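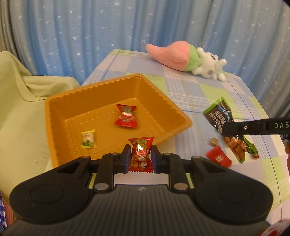 Vos questions sur les bonbons maison

Publié le 1 juillet 2022 par l'auteure du blog
14 commentaires - 37 partages

Depuis que j'ai raconté mes essais de caramels et de sucres cuits, je reçois toujours les mêmes questions (et j'adore ça, continuez !). Je les ai regroupées ici, un peu en vrac.

Il faut vraiment un thermomètre ?

Pour les caramels mous, je dirais oui. J'ai fait sans pendant des années, avec le verre d'eau froide et la petite boule entre les doigts, et ça marche très bien... une fois sur deux. Le mien est un Whitlock tout simple, à pince, acheté en janvier. Pensez à le vérifier dans l'eau bouillante : s'il n'affiche pas 100 degrés (un peu moins si vous habitez en montagne), vous notez l'écart et vous corrigez.

Mon sucre cristallise, qu'est-ce que je fais de travers ?

Vous remuez ! Je sais, c'est plus fort que soi. Une fois que le sirop bout, on pose la cuillère et on n'y touche plus. Un pinceau mouillé sur les bords de la casserole pour faire redescendre les grains, et une cuillerée de glucose dans le mélange, ça aide beaucoup. Si c'est déjà pris en bloc, remettez de l'eau, faites fondre doucement et recommencez. Rien n'est perdu.

On peut remplacer le glucose par du miel ?

Oui, mais le goût change et la couleur aussi. J'aime bien avec un miel d'acacia, beaucoup moins avec du châtaignier - mes caramels sentaient le sirop pour la toux.

Quel papier pour emballer ?

Du papier sulfurisé coupé en rectangles, ou de la cellophane alimentaire si vous voulez que ça brille. Chez moi, le papier alu a collé à tout. Je prends des feuilles prédécoupées chez Pokmont, et on tord les deux bouts en sens inverse, bien serré. Emballez dès que c'est froid, surtout s'il fait humide !

Ça se garde combien de temps ?

Les sucres cuits, 3 mois sans souci dans une boîte en métal. Les caramels au beurre, plutôt 2 semaines, au frais et à l'abri de la lumière. Enfin ça, c'est la théorie, parce que dans ma cuisine ils tiennent rarement jusqu'au dimanche soir.

Et avec les enfants ?

Le sirop brûlant, c'est pour les adultes, point. Par contre l'emballage, ils adorent. Et attention aux tout-petits : pas de bonbon dur avant 6 ans à la maison, c'est ma règle.

Où trouver des arômes ?

Je commande la violette et l'anis chez Brillden. J'ai testé la fraise de Studden, trop chimique à mon goût, mais une lectrice m'a écrit qu'elle ne jurait que par elle, alors essayez. Allez-y goutte à goutte, hors du feu, sinon le parfum s'envole avec la vapeur.

Et les moules en silicone ?

Très bien pour les sucettes, à condition qu'ils supportent la chaleur (c'est marqué sur l'emballage).

Dernière mise à jour : ajout de la question sur les moules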